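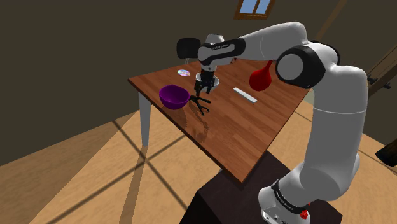 Why I can't stop reading about clams

Search this blog
Go

So my friend Viera Štěpánek sent me a link in April about a clam, and I have basically been useless ever since. The ocean quahog. It sits in cold mud in the North Atlantic, filters water, and one of them made it past 400 years old before anybody looked at its shell closely enough to know. I was eating chowder when I read this. I put the spoon down!

You count the age of a quahog the way you'd count a tree, by the growth lines in the shell, and the older the clam gets the tighter those lines are squeezed together. I tried it on a shell I had in the bathroom (a plain beach clam, no quahog) with a magnifying glass and gave up at 15 because I kept losing my place. People do this for a living, with polished cross sections and microscopes, and I have so much respect for them now.

What gets me is how boring the animal's life is. I always figured the long-lived creatures would be doing something special, and the quahog mostly just closes up and waits. It can bury itself and go nearly without oxygen for days, with its whole body turned down to a trickle. Then it comes back up and carries on eating. There's a lot of argument over whether that slow living is the reason for the long life or just something that goes along with it, and I've read enough papers (okay, the front and back ends of papers) to say I don't know.

Otakar Zeman, who I used to share an office with back at Cledine, thinks I'm being romantic about it. His view is that we're going to learn far more from short-lived animals, because you can watch a whole worm life in a few weeks and nobody gets a grant to stare at a clam for a century. Fair point. But you can compare cousins! There are clams that live a year or two and clams that live past 100, built on pretty much the same plan, and people have been looking at how their cells cope with damage and how well their proteins hold their shape. Some of the long-lived ones seem to do very well at that last part. I find it much more interesting than another headline about blueberries.

Oh, and before anyone asks, no, I'm not taking clam extract. Oľga Urban asked me that in the comments last time, and I think she was kidding, but there was a follow-up email. I turn 50 next year and my whole anti-aging program is walking to the library and going to bed before eleven, when I manage it.

Next up I want to read about rockfish, which Markos Spanos says will ruin me for clams completely. If you have a good book on either one, leave me the title. Library copies preferred, my shelf is full.

4 comments
Share this post

Contact | Copyright, all posts and typos mine | Back to top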